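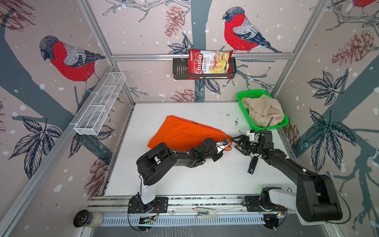

Fig. 1. The two-arm cell, orange cloth on the table, both grippers over the work.

Handout 6: Looking After the Cell
Bench Automation, Terstead workshop
Notes by Sigrún Briem, with corrections by Domingo Urrutia, who was right about most of them

Read this before your first shift. The lecture covered why the cell is arranged as it is; these pages cover what you do to it, in the order you do it.

1. Before power

Hands off the arms until you have looked at the cables. Follow each one from the base up past the elbow to the wrist. You are looking for a loop that has worked its way into a joint, or a jacket with a shiny patch where it rubs. A shiny patch goes in the log. A split goes in the log and the cell stays off.

Then the rail. Both bases sit on black mounting plates along the front, and four out of five complaints of the "the left arm has gotten stupid" variety come down to a plate that has crept. Push each base sideways with the flat of your hand. If it gives, tighten the plate bolts in a cross pattern and run the homing routine again. Do not tighten one bolt until it squeaks and then go to lunch. We have met that bolt.

The boards and wiring under the bases are exposed. Keep drinks, screws and jewelry on the far side of the room.

2. The table

Wipe the white top with a damp cloth, then a dry one. Specks and smudges collect where the arms do most of their work, and the vision software takes a personal interest in them. Last July it spent an afternoon trying to fold a smudge.

Do not wipe the wallpaper panels. The bullfinches are paper and they are staying. Several students have asked whether a plain gray background would be easier on the cameras. Yes, it would. Your customer's laundry room will not be plain gray either.

3. Wrists and grippers

Check each wrist in turn:
Gripper opens and closes fully by hand command, no clicking.
Finger pads clean. Lint builds up faster than you expect with cloth work.
Wrist camera tight in its mount. Wiggle it gently. If the picture on the monitor wiggles too, it is loose.
Nothing hanging where it can swing into the work.

If a camera has moved at all, recalibrate. The Petach routine takes 60 poses per arm and cannot be hurried by standing next to it. Error 2137 halfway through means the target slipped; start over with fresh tape.

4. Loading

Cloths for the exercise wait in the green basket at the back right. Crumpled is fine, and in fact required, so please stop folding them for the robot. Lay the first one near the middle of the table, within reach of both arms. The wire baskets on the walls are for items in the pick exercise (the chips are an item in the pick exercise).

Run the first pass at reduced speed with a hand on the stop button. Go to 100 percent only when both grippers have met over the cloth and parted again without touching.

5. Shutting down

Open both grippers, park the arms, cut power, cloths back in the basket. Sign the log with a name we can read. "Me" has now signed it six times.

For next session: read the Alcaraz notes on rail alignment, and bring your own hex keys.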